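7 May 2019. Sim bench, wrist camera work, continued

Picked up where I left off with the Harkano planner refusing to go anywhere near the figurine. Waqas had already tried the traditional remedy of restarting everything, so I could skip that.

The symptom again, for the record. The pose estimate is fine to begin with, then as the arm closes in the estimate swaps head for base and the planner asks for an approach from underneath the table. Collision checker says no, quite rightly. Planner asks again. It will do this all afternoon if you let it, and on one occasion I did.

First suspect was the camera transform. The wrist view comes out with the table at the top and everything standing on its head, and the estimator was trained on upright views. Kazimír swore there was a 180 degree roll applied upstream. There is. There is also one applied downstream, which I wrote in November and had forgotten with great thoroughness. Two rolls make no roll, so the estimator has been looking at an upside-down world and doing its best.

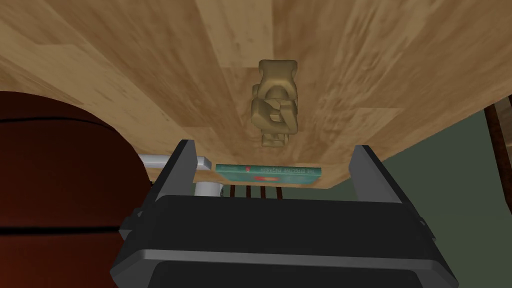

Took my roll out and left Kazimír's in, partly because his has a comment on it. Reran the regression set with seed 46, 500 approaches, same start poses as before. The head/base swap has gone from the logs. Failures that remain are all of the honest sort: finger clips the target on the way in, or the planner runs out of time.

The timeouts look like my doing as well. The sample limit was still at 208 from when I was chasing the memory leak. Put it back to 2,000 and the planner stopped giving up early. It now takes long enough to think that you can read the log as it scrolls, but the paths are sensible and it no longer wants to tunnel.

One thing I don't like. The gripper mask is hard-coded in the estimator config, and it was drawn by hand for the old finger model. With the fingers wide open I think the mask is too narrow on the left, and bits of finger get passed along as scene. Haven't proved it. Next job is to render the mask from the joint state and stop pretending the fingers never move.

To do:
Mask from joint state (me)
Unit test that fails if anyone applies the roll twice (me, as penance)
Ask Waqas whether the Plultus branch has the same transform code. I suspect it was copied wholesale
Kazimír to check the real arm's config before anyone merges this

Changes are on the wrist-roll branch, not merged.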